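Planning a robot arm for a home kitchen: what to measure, what to buy, what to leave until later

Updated Sun 12 March

Most of the money people waste on a kitchen arm is spent before the arm arrives. They pick the machine first, then find out that the cabinet is too low, the outlet is on the wrong wall, or the counter flexes when the thing moves. Start with the room and work back to the order form.

Measure the working space first

Take a tape measure and write down four numbers: counter height, depth from the front edge to the backsplash, the gap between the counter and the bottom of the upper cabinets, and the distance from where the base will sit to the farthest thing you want picked up. The last one matters most. Catalogs list reach as a straight line with the arm stretched out, and an arm stretched out is weak and slow. Plan to use three quarters of the listed reach and treat the rest as spare.

The gap under the cabinets is the number people forget. An elbow needs room to rise when the hand goes down and back. If the hand is going to work under cabinets, tape a cardboard box of the same bulk as the elbow to a broomstick and try the motion by hand. It takes five minutes and it's free.

Decide where the base goes

A base bolted to the counter is the cheapest choice and takes up the most useful space. A wall or side bracket leaves the counter clear, but it has to go into framing. Drywall anchors will not do. A floor stand is the easiest to undo if you rent, and it needs a heavy foot, so measure the walkway too.

We use the Gradidard side bracket. It came with short bolts, and we replaced them. Put an extra set of longer ones on the list when you order any bracket, along with a stud finder if you don't own one.

What to put in the budget

People ask for one figure. It's better to keep separate lines, so that you can see which one is growing.

Arm and controller
Gripper, plus one spare set of fingers
Bracket or stand, with hardware
Camera and its mount
Cable, cable clips and sleeves
Electrician, if you need an outlet
Shipping both ways, in case it goes back
A year of small parts

For the small parts line we put in $200 at the start and had spent $192 of it by September, nearly all on finger pads and cable sleeves. The cable line was too low. We had $11 left in it before the arm was even mounted, and the clips alone used that up. Put down $100 and be glad if some is left.

Gripper fingers

Two plain fingers will do most kitchen jobs. Fancy hands cost more, break more and are hard to wipe down. Spend the difference on pads. The Skadex pads we buy come off without tools and can be washed in the sink. Check three things before you pay for any gripper: how wide it opens, how hard it closes, and whether you can get a cloth into every corner of it.

Measure the things you want it to hold. A mug is easy. A flat lid lying on a counter is hard, and a full saucepan on a long handle is too much for most small arms whatever the brochure says. Payload is usually quoted with no gripper attached, so weigh the gripper and take that off first.

Power and cables

Give the controller its own outlet, away from the kettle and the toaster. Run the cable along the arm with slack at every joint, then move each joint to both ends of its travel by hand, with the power off, and watch for pulling. Keep all cable clear of the burners. If the only path crosses the stove, move the base.

Practice setups

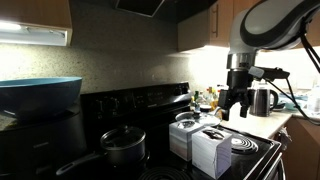

Practice objects should be light, cheap and square, and you should have them on hand before the arm is delivered. Start with the stove off and leave it off for the whole first month. Two white boxes about the shape of tissue boxes, side by side on the stovetop with the open gripper just above and behind them, make a good first layout: flat sides, not much weight, and close enough together that you find out how much room the fingers need. Keep the glass for later. A round plate or a lid lying flat shines under cabinet lights, and shiny things are hard on cameras. Try the lights on and off before you pay for a better camera - a dim stove under a dark hood next to a brightly lit wall is a harder view than an evenly lit counter, and a second lamp costs very little.

Before real work, move bottles and dishes back out of the arm's path, and set the speed limit to the lowest setting.

Buying used

Used arms can be good value. Ask for the running hours, a video of every joint moving, and the original controller. An arm without its controller is a paperweight unless you like that sort of project. Kan sells refurbished units with a short warranty, and Otura will check one over for a flat fee if you can drop it off. Ask what the fee covers, as gripper repairs are separate.

Order of buying

Bracket and power first, then the arm, then the gripper, then the camera. Leave the second camera, the tool changer and any paid software until the arm has moved boxes for a few weeks. You may find you don't need them - we still haven't bought the tool changer.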